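Flidville Onsite Wastewater Repair Program
Progress report to the Hanus Fund, second reporting period
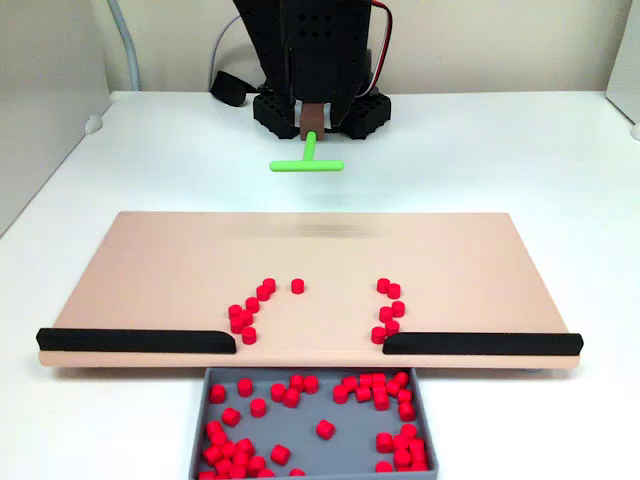
Work in this period covered tank replacements on the east side of Flidville, the second round of inspections, and the start of drain field repairs on Jeson Road. The program is on schedule for replacements and behind on drain fields. Spending is within the approved budget.

Inspections
The inspection list has 473 properties on it. These are the homes and small businesses outside the sewer boundary that have a tank on record with the county. Elibariki Obura and Suqin Liao finished the properties north of the creek in October and have moved to the south side. Each visit includes opening the lids, measuring sludge and scum depth, checking the baffles, and walking the drain field. Owners get a one-page result by mail.

The most common problem is still a missing or broken outlet baffle. Most of these are repaired on the same visit if the owner signs the work form. A smaller group of tanks, mostly older steel ones, have rusted through and can't be repaired. Those go on the replacement list.

County records were wrong more often than we planned for. Several tanks were on the opposite side of the house from where the drawing showed them, and two properties turned out to share one tank. Locating them added time to the south side visits. Suqin is correcting the drawings as she goes, and the county has agreed to take the corrected set when the round is finished.

Tank replacements
We replaced 8 tanks in this period. All are two-compartment concrete tanks with risers brought up to grade, so owners won't have to dig for the lids at the next pumping. Stüber Excavating did the digging and setting. Permits were closed on all of them except the one at the feed store, where the inspector asked for a second cleanout on the building sewer. The cleanout has been installed and we are waiting for the return visit.

Drain fields
Three fields on Jeson Road were due to be rebuilt. One is complete. The other two are held up by high groundwater, and the soil can't be worked without smearing the trench walls. Arwel Harries is checking the test holes weekly and will call the crew back when the level drops below the permit depth. If it has not dropped by the end of next period, we will ask to change one of the two sites to a mound design. That would need a new permit and a revised cost.

Budget
Pumping before replacement came in $3,345 under the estimate. We ask to move $2,000 of that to locating work on the south side. The rest stays in the pumping line.

Owner contact
Slavica Stoyanova has taken over scheduling. She now calls owners the evening before a visit, between 5 and 7 p.m., and fewer crews have arrived to a locked gate.

Next period
Finish the south side inspections
Close the feed store permit
Complete the Jeson Road fields or submit the design change
Send corrected tank drawings to the county

Submitted by Issa Tannous, Program Manager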